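Vale, hilo sobre el fallo más bonito que he tenido en meses con la pinza. Me ha costado 2 noches y lo he disfrutado como una niña 🧵

Contexto rápido: Grullus es mi proyecto de recoger cosas del suelo. Pinza de dos dedos, cámara en la muñeca y un programita que decide cuándo cerrar. Con bloques y pelotas iba de maravilla. Con cosas largas y blandas... pues no.

El síntoma: baja, cierra, el programa canta "agarre correcto" y el brazo sube tan contento sin nada entre los dedos. ¡Y luego va y suelta la nada en la caja con toda la delicadeza del mundo!

Lo peligroso no es que falle el agarre, eso pasa siempre. Es que el robot crea que ha acertado. Si en el siguiente paso alguien confía en ese "correcto", tienes un problema de seguridad de verdad.

Primer sospechoso: la calibración de la cámara. La repetí entera. Perfecta. Qué rabia y qué alegría a la vez.

Segundo sospechoso: el motor. Me puse a leer el registro línea a línea y en la 603 estaba el tesoro: la corriente subía justo al final del cierre, y mi código lo interpretaba como "hay objeto".

Pero esa subida también aparece cuando los dedos se tocan entre ellos. ¡Claro! Mi umbral estaba en 299 y el choque de dedo contra dedo lo superaba de sobra. La espuma, en cambio, cede tanto que apenas se nota.
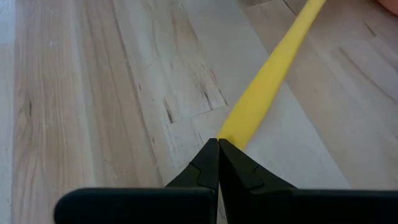
Así que ahora miro dos cosas: la corriente y la apertura final. Si los dedos llegan al tope de cierre, da igual lo que diga el motor, se marca fallo y se repite el intento.

Y otra más, idea de Yaqin Yu, que me la soltó por mensaje y es buenísima: después de subir, parar y volver a mirar con la cámara antes de moverse hacia la caja. Se pierde un pelín de tiempo y me da igual.

Anoche, 17 intentos seguidos y ni un solo "correcto" falso. Agarres fallidos hubo, pero el robot lo sabía y lo decía. Me puse a aplaudir sola en el salón 😂

Me queda probar con cuerdas y con tela, que me dan bastante miedo. Si alguien ha medido la apertura final con dedos blandos, que me cuente cómo lo hace, por favor, ¡leo todo!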